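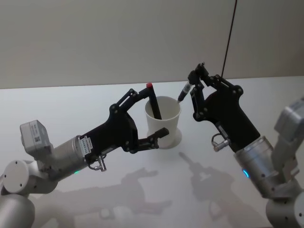
WORKSHOP TIPS

Two Arms, One Cup: Notes From the Bekwood Bench

By Haiyan Zheng
Posted 10/4/22

The plan at Bekwood was for two robot arms to tidy the sorting bench after Thursday open hours. The plan has since been trimmed. They are now learning to put a pen in a cup, and if you have a cup and some pens and a lot of evenings, you can have this too.

What follows came out of the shared log, cleaned up and with the swearing removed. Most of it applies to any small two-arm setup, and some of it applies to anybody who has ever tried to drill a straight hole.

Start with a bare table

Clear everything. Then clear the thing you thought didn't count, which in our case was a tape measure. A plain light top and a plain wall behind it make the camera's life easier, and yours too when you are squinting at recordings later. Patterned tablecloths look cheerful and will cost you a week.

Glossy tops bounce the lamp straight back up. If yours is glossy, try a sheet of matte shelf liner, rolled out the night before with books on the corners so it lies flat.

Pick a dumb cup

We began with Kaiwen Zou's good ceramic mug. It had a handle, and the handle was always wherever the left arm wanted to be. A plain white paper cup has no handle and no opinion about which way it's facing. Keep a sleeve of them under the bench and write nothing on them. If the cup gets squeezed even a little, toss it, as a dented rim changes where the pen lands and you will spend the evening blaming the software.

A paper cup weighs about as much as a promise. Drop one marker in by hand before you begin and see how it sits. Ours leans, and the lean matters: a marker leaning left leaves you the right side of the rim to aim at, so bring the second pen in from the right. I would like to say we worked that out with geometry. We worked it out by knocking the cup over.

Light the fingers, and mind the shadows

Soft light, from high up. A single bright desk lamp gives you a second pair of grippers drawn on the table in black, and the vision code found those far more interesting than the real ones. We hung a cheap bedsheet in front of the lamp (well clear of the bulb, please, and use an LED). The shadows are still there but they have gone gray and lost their confidence.

If you share your room with a window, pull the blind before you start and leave it pulled. The July recordings go from dawn to dusk in quality and we ended up throwing out the lot.

Give each arm one job

Our first script let either arm do either thing. It was very democratic and they met in the middle, loudly. Now the left arm looks after the cup and the right arm does the pens. Write it on tape and stick the tape to the edge of the monitor, so that whoever is at the keyboard stops saying "that one."

The lights on the wrists help with this as well. Ours glow green on the left and blue on the right, so the log says green and blue, and there have been fewer arguments about whose left we mean.

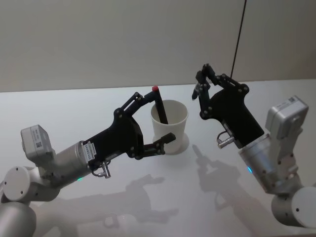
Vol. 2, No. 3

Raise the idle hand

When one arm is working close in, park the other high. A gripper left hanging at cup height will find the cup. We use a parked pose with the fingertips up above the rim and off to the side, and every routine begins and ends there. It looks fussy. So does wiping down the table saw, and we do that too.

Open the fingers before you get there

Wide open, well before the object. The temptation is to open late and save time. You save a second and then spend two minutes under the bench looking for a marker. Same with letting go: open, wait a beat, then back straight out the way you came in. Turning the wrist while leaving is how you take the cup along for the ride.

Slow is fine

Kaiwen set the speed cap at a level he describes as "grandmother with hot soup." Nothing has been broken since. You can raise yours when you are sure of it, and you'll lower it again by the weekend.

Tie the cables, leave some slack

Any cable that loops out near the wrist should be checked with the arm at its far reach and again with it folded in. Hook-and-loop ties, never zip ties, unless you enjoy snipping zip ties next to a cable you can't replace. After the first evening, go round with a screwdriver and check the finger linkages. Every little pivot screw there would like to be somewhere else.

Mark where the cup goes

For a good while we put the cup down "about there." About there drifts. By the end of a session it was a hand's width off and the arms were blamed for it. Put something flat and round under the cup as a target, a coaster or a disc cut from card, and return the cup to it each time. Pick one a little bigger than the base so you can see a ring showing all the way round. If the ring is fat on one side, nudge the cup.

Once things are going well, take the disc away and find out how well they were really going.
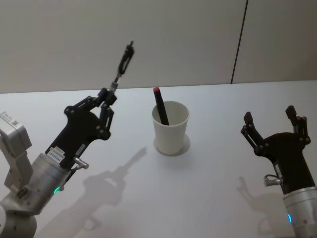 Left gripper closed, right gripper open, marker in its cup.

Use a marker with a bright end

A black marker against a black gripper is a fine way to lose a marker. Ours with the red end can be picked out from across the shop, even by me without my glasses. If all you have is plain ones, a turn of red tape does it. Fold the tape end under so it doesn't catch on a fingertip.

Thick barrels are easier than thin ones. Round barrels roll. Hexagonal barrels roll also, but with a small pause in which you get your hopes up.

Write down the boring runs

Everybody logs the crash. Log the dull ones too, where the pen went in and there was nothing to say. Haul out the notebook, put down who was running it, which cup, which pen, lamp on or off. We keep ours in a Curkis parts drawer labeled SPRINGS, where the springs used to be.

Money, since people ask

The arms came to Bekwood through the Cluler equipment swap. Our end of the deal was $3,000 and a lathe we were all a little afraid of. We had put aside another $2,000 for a proper bench, then Song Hardware was clearing out tables and we got away with a good deal less. The difference went on lamps, paper cups, and a stop button big enough to hit with an elbow. Buy the button first. Mount it where you can reach it sitting down, and make every new person press it before they press anything else.

Still on the list

The pen with the clear section near the top. The fingers hold it well enough, but the camera can't decide where it ends. Haiyan's vote (mine) is tape. Kaiwen's vote is to fix the vision code. We have plenty of tape.

Also the third pen. With two in the cup it gets crowded at the rim, and the approach that works from the right starts bumping things. If you have solved this, leave a note in the SPRINGS drawer or come by on a Thursday. Bring your own mug, and keep it off the bench.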